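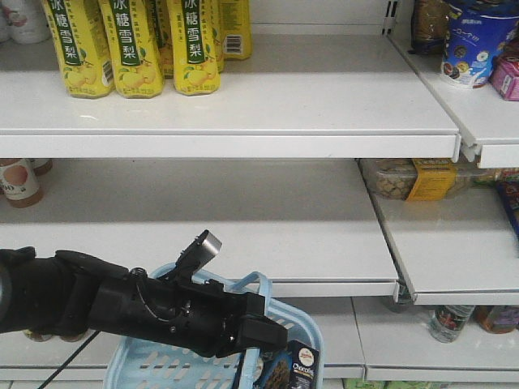

Rock sugar snow pear drinks on the white metal shelving, with a light blue basket below.

Natanau Corner Shop: read me first

Welcome, and thank you for taking an interest in our little shop! Natanau is a set of pictures of a small practice shop, put together at Undard by Rafsan Gazi and Gayan Mollah for anyone who cares about how everyday groceries sit on their shelves. It holds 1150 pictures in 26 folders, and each folder covers one arrangement of the stock.

What you'll find in it

Mostly the things you would pop out for on a Monday evening: bottled drinks, biscuits, bags of snacks and a bit of fruit. Labels are in whatever language they came in, and we've kept the Chinese names in the notes next to a plain English one, so 冰糖雪梨 is listed as "rock sugar snow pear". Bottles don't always face the front (they don't in real shops either), and where one has its barcode turned outwards we note it as "back showing" and leave it at that.

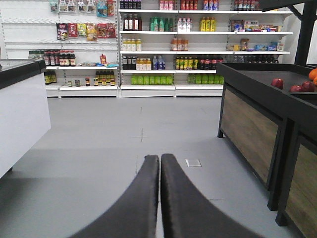

Fruit has its own list, as apples and oranges carry no wrapper to read and we didn't want them lost among the packets. Hanging bags go down by the colour of the wrapper first and by name only if the name can be read - Gayan was very firm on this, and after a long afternoon of squinting I came round to his view.

Things to bear in mind

Shelves are often sparsely filled, so please don't use the set to judge how a busy shop looks. Folders 10 and 14 share a stock list, and the copy in folder 14 is the one to trust.

Corrections are very welcome. Put the folder number in your note and send it to Rafsan at Undard - I do read them all, usually with a biscuit to hand.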